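I've been folding the same blue cloth for most of June. The job came through Flarico, who pay per accepted episode, and the episodes go to a team at Torberg who are training a model to handle fabric. I do mine in the spare room in Polwood, with a bed as the work surface.

The idea is simple enough. You hold a gripper in each hand, do the task as you would like a robot to do it, and the recording becomes one example. One fold is one episode. You press to start, fold, put the cloth down, press to stop, then mess it up and go again. The shared set stood at 2541 accepted episodes when I joined and it's at 3931 now. Not all of those are mine.

What I hadn't expected was how much of the work is in the starting position. If the cloth always lies flat and square in the same spot, the model learns that spot and not much else. So I vary it. Sometimes it's near the edge of the mattress, sometimes it's turned, sometimes I drop it from shoulder height and take whatever I get.
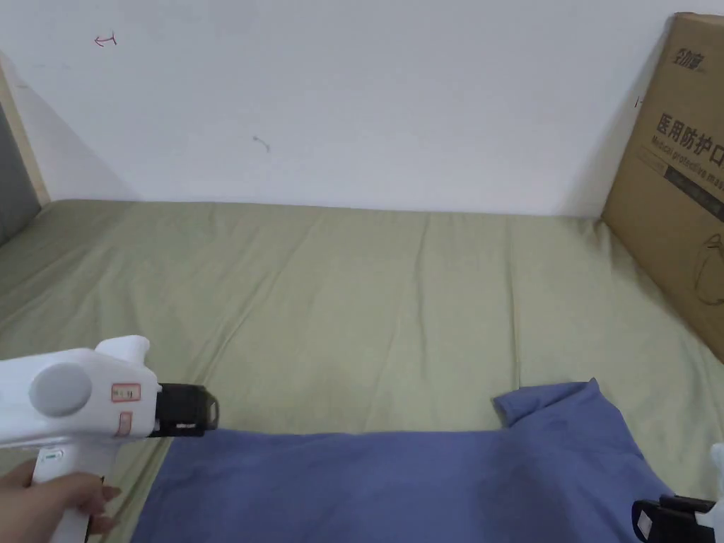
*Coming in from the left, with one corner sticking up on the right.*

A raised corner is a gift, by the way. A flat one is much harder. The jaws are blunt compared with fingertips and you can't feel the edge of the fabric through them, so you have to look for it. My first evening I kept picking up the sheet as well, and I lost a whole batch that way. Now I come in low and slow, close the jaw, lift a little, check, and only then move. It feels silly at that speed but the rejections dropped.

Mark Anthony Javier reviews my batches. His notes are short. The one I got most often was "hesitation", which means I had stopped halfway to think. A person stopping to think looks, in the data, like a good reason to stop, and the model will copy it. He also marks down any episode where the two hands do things in a different order from usual without needing to. I now decide the whole fold before I start recording.

Failures are a separate matter. If I drop a corner and pick it up again cleanly, that stays in, and Mark would like more of them. If I drop it and fumble for ten seconds, it goes. The line between the two is not written down anywhere and we have swapped a few messages about it.

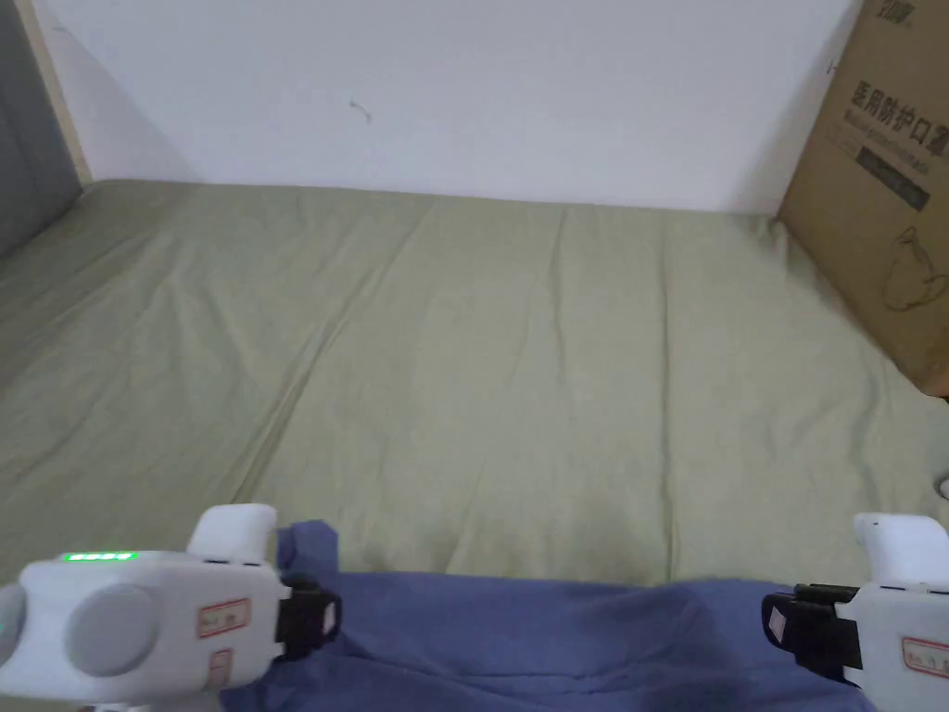
*Both ends held. The cloth bunches a bit at the left jaw.*

Two-handed grips like this take up most of my practice time. Pull too hard and the cloth slips out of one side. Leave it too slack and the middle sags, and then the fold lands crooked. I try to keep the hands level and move them together, which my right wrist doesn't enjoy after an hour.

My best day so far was 118 episodes, of which 3 were sent back. I wouldn't do that many again. By the end I was folding like a machine myself, every one the same, and sameness is what they don't want.

The next task on the list is called Fu and it's towels, two sizes, stacked. I've asked whether I can keep using the bed for it — a table would be kinder on my back, but the sheet wrinkles and shifts in a way that a tabletop doesn't, and Mark thinks that is worth having in the set. I'm waiting to hear. Until then I have another batch of the blue cloth to get through before supper.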